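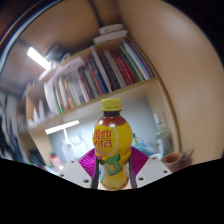 FOR IMMEDIATE RELEASE

Greltetti Opens Sign-Ups for Clear Desk March, a Month of Putting the Bottle Back

CLESIREN, Jan 27, 2022 – Greltetti, the home organizing firm best known for telling people things they already suspected, today opened sign-ups for Clear Desk March, a month-long program for anyone whose desk has slowly turned into a kitchen shelf with a lamp on it.

The program takes 16 minutes a day. It asks for no new furniture, no matching baskets and no change of personality. Those who sign up get a short daily task by email, a printed desk map and access to two live evening sessions, where they may keep their cameras off if the desk is not ready to be seen.

"People think they have a paper problem," said Duarte Paiva, founder of Greltetti. "Then we look at the desk and there is hardly any paper on it. There are drinks. There is the tea from lunch, a cup, a mug, a shaker bottle, and somewhere behind those a jar that came in from the kitchen for a visit and has been granted residency."

Greltetti tested the program last fall with 50 households in the Barreto district. Each was asked to keep a log of everything that landed on one desk and how long it stayed. Drink containers led the list by a wide margin. Rubber bands came second, and the households were largely unable to say where they had come from. The firm has decided not to look into it.

The desks in the test were decent ones, with good light, an outlet within reach and a shelf overhead. Paiva says this is part of the trouble, as a nice desk is a pleasant place to set something down.

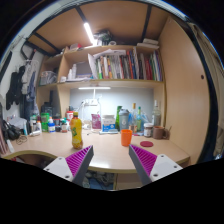
The back edge gets most of the attention in the first week. Greltetti calls it the Skyline, and it is where tall things go to retire. Bottles get pushed back to make room for a keyboard or an elbow, other bottles are pushed back to join them, and before long there is a second row. Participants take the Skyline down one item at a time and put back only what they reached for in the past day. The lamp may stay. So may the power strip, which Greltetti regards as the hardest-working object in most homes and the least thanked.

Week two covers drinks. The rule is one vessel per person per desk, and a coaster does not count as a vessel, though it does count as a promise. A bottle of tea that is still being drunk can stay where it is. A bottle of tea that is being saved for later belongs in the fridge, with the others.

Week three deals with small loose things, including cords, bands, clips and the bag that was put down in the corner for a second. Participants get one shallow tray. When the tray is full, something leaves the tray. Greltetti expects most of its complaint mail to arrive during this week and has set up a separate inbox.

Week four moves up to the shelves. Books are left alone. "We tried having people sort their books in the test," Paiva said. "They sat on the floor and read them. It was a lovely evening and we got nothing done."

Clear Desk March is open to up to 300 participants. The program is free for members of Skallimon, Greltetti's online tidying club, and open to everyone else for a small fee listed on the sign-up page. Desk maps will be mailed before the program starts. Please have a clear surface on which to unfold yours, or use the floor.

About Greltetti
Greltetti is a home organizing firm based in Clesiren. It offers home visits, group programs and a phone line for people standing in front of an open closet. Its own front desk is scheduled to be cleared in March.

Press contact
Duarte Paiva, Greltetti, Clesiren
Interviews and desk maps available on request.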